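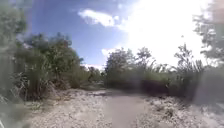

The test track at Grarnerach, gravel on both sides, sun in your eyes.

Went out to Grarnerach in August for the Trimbridge open day. Path-following robots, outdoors, no lane paint, no beacons. I've been to a lot of these. Usually it's a hall with carpet and a coffee stand and a machine going round three cones. So credit where due, they picked dirt.

And glare. Lots of glare. I think that's the part worth writing about.

The route is 1554 feet out and back, and the job is simple to say: stay on the track, don't wander onto the gravel, turn at the far end, come home. A kid could do it. But look at the colors. Pale path, pale gravel, pale everything once the sun hits it. What tells you where the track stops? A bit of smoothness. A slightly darker gray. People read that without thinking and we're pretty smug about it.

Jade Wong runs the outdoor program at Trimbridge and she didn't give us a pitch, which I liked. She put the robot's own video up on a tablet and let us squint at it. Soft, smeary, half the sky burned out. "That's what it gets," she said. "You try." A man next to me tried and put the left edge of the path in the bushes.

Their software is called Givumine. Version we saw had been trained on 3775 short runs, most of them on tracks like this one. I asked how many were in rain. Jade said 109. No hedging, just the number. I wish more companies answered like that, and I also think 109 is not enough. Both things.

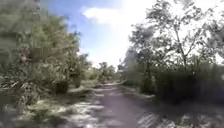

Packed dirt between the thicket and the hedge, one more stretch of the demo route.

Now my actual complaint. Everybody there was watching for a crash. You could feel it. Phones up, waiting. The robot slowed way down where the hedge throws its shade and there was a little groan from the crowd, like it had failed. Why? Slowing down when you can't see well is the right call. I do it in my car. I'd want it from anything heavy moving near a place where folks walk their dogs.

But open days punish that. The Cowie demo last year ran fast and smooth and got all the applause, on a mowed lawn, in flat light. What did we learn from it. Nothing much, lawns are flat.

I'd rather see over 600 dull crossings of a bad track, written up with the bad ones left in, then one pretty run. Trimbridge says it'll put its logs out by winter, failures too. I'll beleive it when I can download them. Jade didn't flinch when I said so.

Small gripes – the sign-in line was too long, there was no shade where they had us stand, and the tablet should of been a proper screen with a hood. Half of us couldn't read it. Same sun the robot was dealing with, fair enough, but we're the ones who drove two hours.

Go if they run it again. Bring a hat. And when it slows down, don't groan.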